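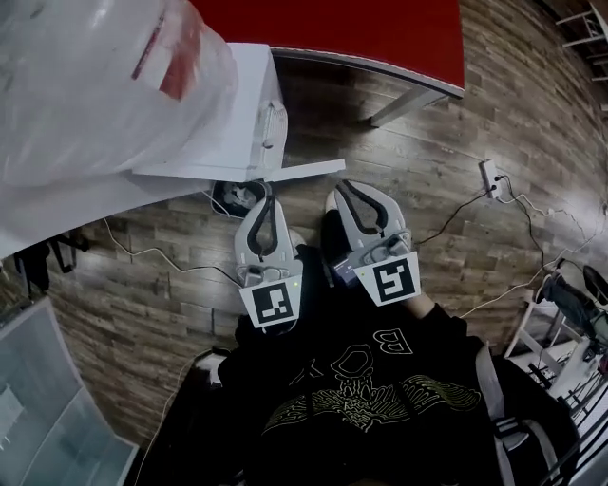 Home Articles Authors Archive

4.2 Comparing the two hand-held grippers

We compared the Nimach finger pad with the older Fletby pad on the same hand-held gripper body. One operator held a gripper in each hand, and a fiducial marker near the base of each gripper gave its pose to the head camera. As Figure 4 shows, the left and right markers carry different patterns, so the tracker can tell the hands apart even when they cross.

Each pad type was used for 40 pick-and-place trials per hand. The objects were the household set from Section 3. A trial counted as a success if the object reached the tray without being dropped or regrasped. Trials in which either marker was lost for more than 800 ms were thrown out and repeated.

The curved Nimach pad did better on thin objects such as spoons and pens, where the Fletby pad tended to push the object away before closing. On soft objects we saw no clear difference. With heavy bottles the Nimach pad slipped more often, mostly when the wrist was turned close to 90 degrees – a pose that the operator used less as the session went on.

Tracking was a bigger problem than grip. Most of the discarded trials came from the right hand, and in nearly all of them the marker had been tilted too far from the camera. Moving the marker mount 2 cm toward the base helped, but it also made the gripper harder to hold near the body. Bùi reports a similar trade-off for a wrist-mounted marker. We kept the original mount for the results in Table 3.

The Curkeck controller was left at its default settings for all trials. We did not test other gains, and the slip results may change with a higher closing force.

Figure 4. Operator holding both hand-held grippers, seen from the head camera. A square marker is attached near the base of each gripper.

Contact: Usman Butt | © 2018 the authors | Back to top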